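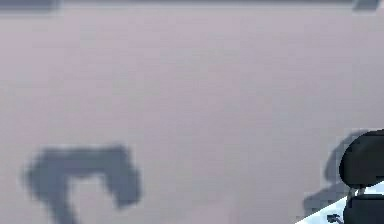

Fig. 2. Flat gray surface, rendered view

Applying Your Ploda Press-On Nails

Your Narker set comes with 44 nails, so there's plenty to play with while you find your sizes! Read all the steps once before you open the glue.

1. Wash your hands with plain soap and dry them well. Skip the hand cream until you're done.

2. Push back your cuticles with the wooden stick, then lightly buff each natural nail until the shine is gone. Go easy. A few strokes are enough.

3. Lay out your nails in order from thumb to pinky, one row per hand. The size is printed on the inside of the tab. If you're between two sizes, pick the larger one and file the sides down to fit (it really does look better than a nail that's too narrow).

4. Wipe each natural nail with the Tondus prep pad and let it air dry.

5. Put one small drop of glue on your natural nail and a thin line inside the press-on. Start with your pinky and save the thumbs for last.

6. Set the press-on against the cuticle at a slight angle, roll it down toward the tip, and hold it firmly. Keep your finger still while you press!

7. Now for the fun part: shape them. File in one direction only, from the side toward the center.

Note: Want to wear the set again? Use the Laur sticky tabs in place of glue at step 5. They hold for a shorter time but come off cleanly in warm soapy water, and the nails can go right back in the tray.

CAUTION: Nail glue bonds skin in seconds. Keep it away from eyes and children. If fingers stick together, soak them in warm soapy water and ease them apart gently. Do not pull.

CAUTION: Do not apply over broken, sore, or infected nails. Stop using the product if you notice redness or itching.

Removal is covered in the next section. Please don't pry a glued nail off, however tempting it gets!

Guide text by Xolani Ngcobo. Revised Oct 12, 2024.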